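Gallery: floor pickup and bin sessions, Plellgate rooms

February 22, 2021
By the Follov data collection group
3 min read

The floor tidying set now holds 2,774 accepted episodes. An episode is one continuous run of a two-armed robot under operator control, with arm positions, gripper openings and camera views saved together. The learning system, which we call Broser, gets the whole run and has to work out which movements to repeat when it meets a similar floor.

Most of the work is in the variety. A learner shown the same cup in the same spot 800 times will reach for that spot whether the cup is there or not. Our session sheet therefore sets a limit of 12 episodes per layout. After that the litter is changed, the bin is moved, or the robot starts from a different angle. Furniture stays put within a session and changes between sessions.

Operators are asked to keep to a few rules:

Start recording before the arms move.
Use whichever arm is closer to the item. Don't reach across the body.
If a grasp slips, try again in the same episode. Retries are kept and tagged.
Stop recording once both grippers are clear of the bin and open.

Retries were thrown out in the first version of the set. That left Broser with no examples of what to do after a miss, and it would carry on to the bin with an empty gripper. Of the next 98 episodes we reviewed, the ones with a clean second attempt were the most useful in training. They have been kept ever since.

Soft and clear items remain the hardest category. Film, wrappers and thin plastic change shape when touched, and the depth reading on clear material is poor. Labels for these are checked by hand before they are passed to Royer, our episode store. Stiff items such as bottles go through with a spot check only.

The pictures are head camera views. Colour is uncorrected.

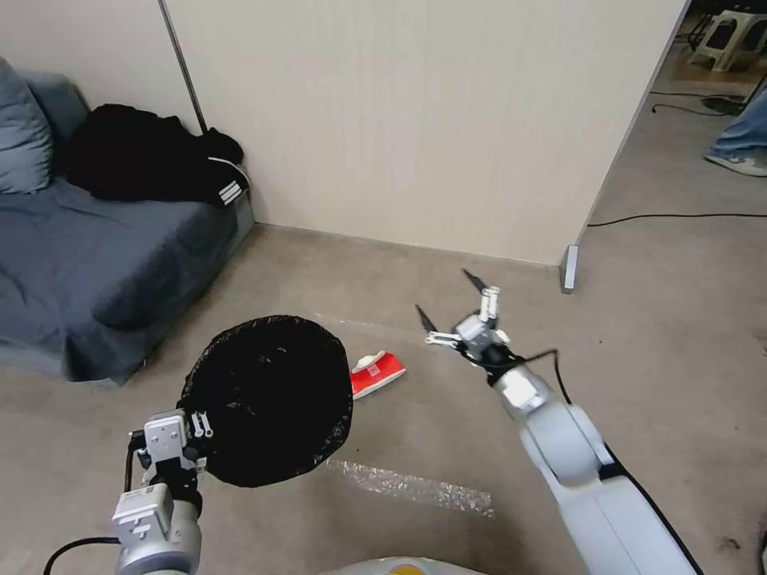 Mesh net in the left gripper, right gripper open. Clear, crinkled plastic on the carpet.

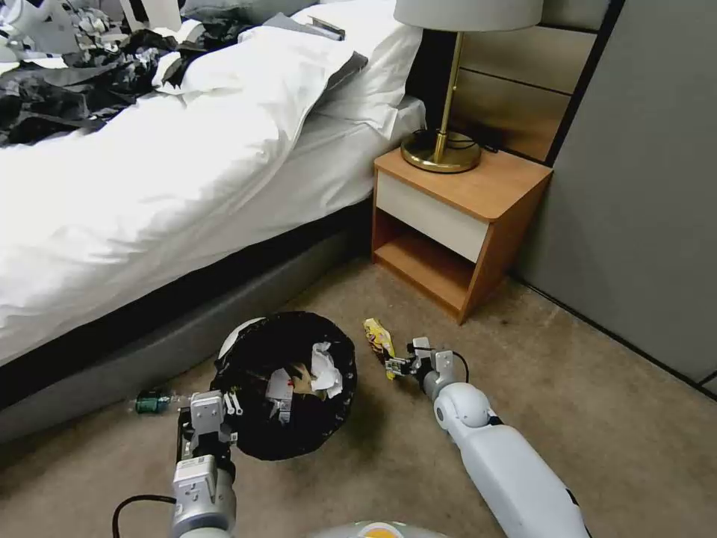

One item in each gripper: bottle with a green cap on the left, yellow wrapper on the right. Lined bin between them.
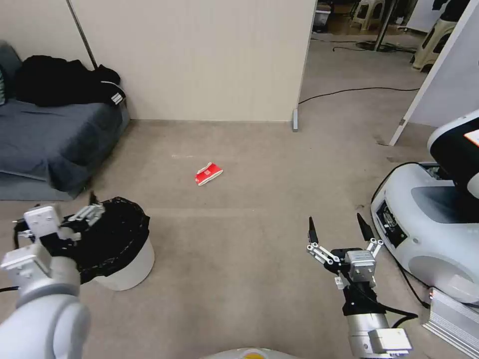
Red and white paper cup on its side, both grippers free.

Comments (3)

tidewrack
Does the limit per layout apply to each operator, or is it shared? We had two people run the same layout back to back and ended up with double the count before anyone noticed.

Follov data group
Shared. The sheet travels with the layout, so the second operator picks up the count where the first one stopped.

mallee_bench
Please publish the retry tags when the next batch goes out in April. We tried splitting ours by hand and couldn't agree on where a slip ends and the second attempt begins.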